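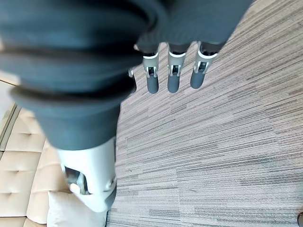 Ticket: Pale lint on dark grey cloth after washing
Category: Care and washing
Product line: Dunda soft cloths, dark grey / grey-blue textured / light blue mesh
Opened by: Brândușa Ciobanu, Sullside
Status: Resolved, one point left open
Priority: Normal

Original message

Hello,

I am writing about the Dunda cloths which we bought for our sewing and mending room in Sullside. We have three kinds: the dark grey soft one, the grey-blue one with the small bumps in rows, and the light blue mesh. The order was 14 pieces all together. The colours are good and the hand feel is as I expected.

My difficulty is with the dark grey. After the first wash it came out with a lot of pale fluff on it. The fluff was mostly along the creases. I removed it with a lint roller, and after the second wash it came back. After the third it was a little less, but still I would not give such a cloth to a customer.

I followed the label: 30 degrees, gentle cycle, no bleach, no fabric softener. I used the normal liquid detergent, half a cap. Drying was on the clothes horse in the laundry, not outside, so it cannot be dust from the street.

Could you please tell me if the dark grey is losing its own fibre, or if it collects the fibre from something else? I want to know this before I cut any of it.

Kind regards,
Brândușa Ciobanu

Reply from support, 9:40 am

Hi Brândușa,

Thanks for the clear notes. Before we go further, can you let us know:
What else was in the machine with the dark grey?
Does the fluff come off with a dry hand, or does it feel tied in?
Is there any change in the surface of the cloth, such as little balls or thin spots?

Cheers,
Dunda Care Desk

Reply from customer, 11:15 am

Thank you for the fast answer. I will go in the order of your questions.

In the machine were all three kinds together. I know that light and dark should be separated, but the label speaks only about "similar colours", and I considered blue and grey to be similar. Maybe this was my mistake.

The fluff comes off with a dry hand if I rub in one direction. It is not tied in. It is more difficult inside the folds, where it makes a kind of thin line.

I did not find little balls. I pulled the cloth flat on the cutting table near the window and looked at it from the side, and there are no thin spots either. 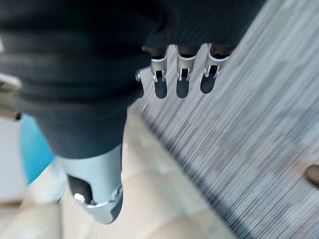 The dark grey, with folds and creases.

I should add that we have hard water in Sullside. The kettle needs cleaning often. I do not know if this has an influence on cloth.

Reply from support, 1:05 pm

Hi again,

Fluff that lifts with a dry hand usually comes from a neighbour in the wash. Our first suspect would be the textured one, as a raised surface can let go of short fibre for the first few washes. Could you try the following, in this order?

Step 1. Rinse the dark grey on its own in cold water, with no detergent.
Step 2. Clean the filter of the machine.
Step 3. Wash the textured cloth alone, inside out if it's already sewn into something, and check the filter again.
Step 4. Wash the dark grey alone at 30.

The hard water shouldn't matter for the fluff, though it can leave the cloth a bit stiff.

Log kept by customer

Step 1, done the same arvo. Cold rinse in the laundry tub, by hand. Some fluff was floating on the water. I could not say what colour it was when wet. I poured the water through an old tea towel, and when the tea towel was dry the fluff on it was pale, between grey and blue. I kept it in an envelope.

Step 2. Filter of the machine (ours is an Iordache front loader, the small one). It was not clean. I am a bit ashamed of this. There was a layer of fluff as thick as felt, also one button and a hair clip. I washed the filter with an old toothbrush and wiped the rubber ring of the door, where also fluff was hiding in the fold at the bottom.

Step 3. Textured cloth alone, gentle cycle. Before I put it in, I rubbed it with a piece of black cotton. A small amount of pale fibre went on the cotton from the bumps. From the flat back side, nothing that I could see. I did the same with the mesh and the cotton stayed clean.
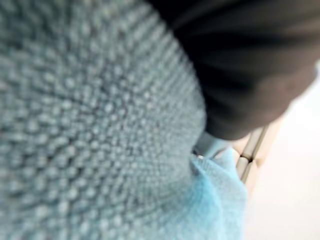 After the wash I rubbed again in the same way, with a fresh piece of black cotton, and there was much less. Filter: a little fluff, same colour as in my envelope. So I think the source is found, and it is the textured one, as you suspected. The mesh I washed separately by hand because I was afraid that the bumps can catch in the holes, but this was only my own worry and it did not happen in the earlier washes.

Step 4. Dark grey alone. It came out good. I found a few pale fibres on one corner and took them with the roller. I think these remained from before.

Then one extra thing which you did not ask. I put the dark grey and the mesh together for a quick cycle, to know if I can save one load. No fluff. I will continue to wash these two together.

Reply from support, Saturday, 10:20 am

Hi Brândușa,

That's a very thorough log, thank you. We're happy to call the textured cloth the cause. Please keep it in its own load for the next few washes, and clean the filter after each one. If it's still shedding after that, write back on this same ticket and we'll swap it.

You're right that "similar colours" on the label isn't much help. We've passed that on to the people at our Nillgate office who look after the labels, and asked them to add a line about washing textured pieces apart.

One note on the lint roller: go easy with the very sticky ones on the dark grey. The cloth is tested to 4,000 rubs, but glue can stay behind and then it picks up more fluff. A dry rubber glove works well.

Reply from customer, 10:55 am

Thank you. I tried the rubber glove just now and it is better than the roller, especially in the creases.

For my side you can close the ticket. I only ask you to leave open the point with the stiffness. The textured cloth dried a bit hard after the wash alone, and I would like to try a spoon of white vinegar in the rinse, but the label says nothing about vinegar. Is it allowed for all three, or only for the dark grey?

Internal note
Vinegar question sent to Nillgate. Main issue marked as resolved. Keep open for the reply.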